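Shared rooms need a written rule for hand-held grippers

Most lab safety standards stop at the arm. The hand-held gripper is treated as stationery, and Zoubi's draft of April gives it one line out of 84.
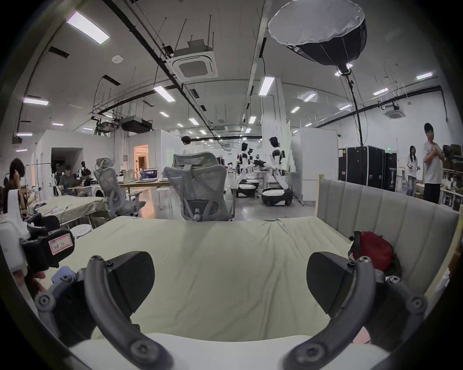
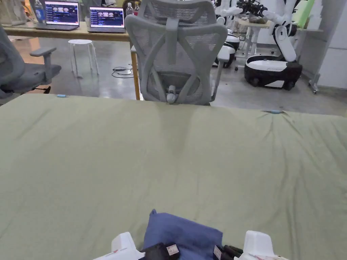
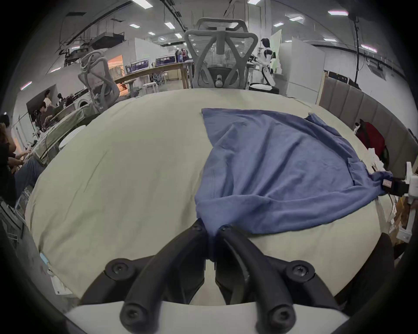
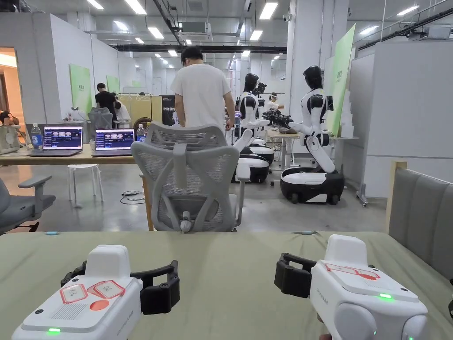
Hand-held grippers in a room with office chairs and robots.

I would add two clauses. Label every unit on the body, and log each label at handover. Jihad Khasawneh objects that logging costs 30 seconds a session. I accept the cost. An unlabeled gripper makes its recordings hard to trace.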